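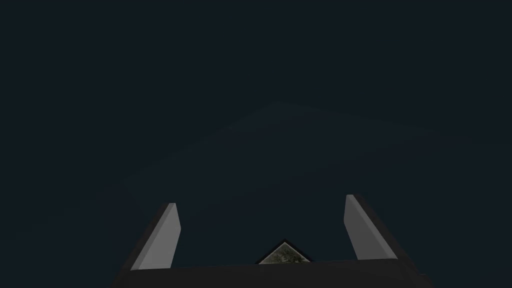
Some notes on what it cost to put my small mobile game on phones. 13 May 2021, and I finally have enough numbers to share. Posting as a thread so it stays in one place.

1/ The game is called Sodwood. It's a puzzle game where you move logs down a river. Free to download, with one purchase that removes the ads. I made it alone, evenings and weekends, under the name Cudex.

2/ It went up in August last year. First month: 985 downloads. I had hoped for more, but I also did no marketing apart from two forum posts and a short trailer.

3/ Of those 985 people, 14 bought the ad removal. I charge $2.99 and the store takes its cut first. You can do the math. It did not cover the music.

4/ The music was $800. I paid a composer for six tracks and used five. I would pay it again. Music gets mentioned in more reviews than anything else, including the puzzles.

5/ Biggest mistake was the tutorial. It had nine screens of text. Most players who quit did it on screen four. I cut it to two screens and let people get the first level wrong a few times.

6/ Second mistake was battery use. I was drawing the water at full speed even on the pause menu. A player wrote in to say the phone got warm in their pocket. Fixed in the next update with one line.
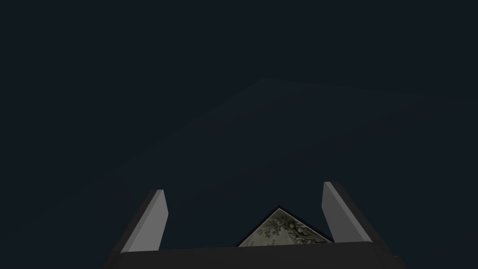

7/ Ads. I started with a full-screen ad after every level. Reviews were bad and they were right. Now it's one ad every five levels and none in the first ten. Ad money dropped for two weeks, then came back to where it was, with people playing longer.

8/ Android vs. iPhone: more downloads on Android, more purchases on iPhone. Everyone told me this would happen. Support mail is nearly all Android, mostly older phones with odd screen shapes.

9/ I kept a list of every bug report. The worst one was level 31, where a log could get stuck under the bridge and you had to restart the app. It took me a month to find. Two numbers were being rounded in different places.

10/ Someone asked about tablets. It runs, but the buttons are too small and sit in the wrong corners. I'm redoing the layout now.

11/ Next game is called Zukolach. It's a card game and you can finish a round in three minutes. Same price plan, shorter tutorial, no water.

12/ I'll post numbers for that one too, after it has been out a month. If you played Sodwood and still have the level 31 bug, update to the latest version first, then write to me with your phone model.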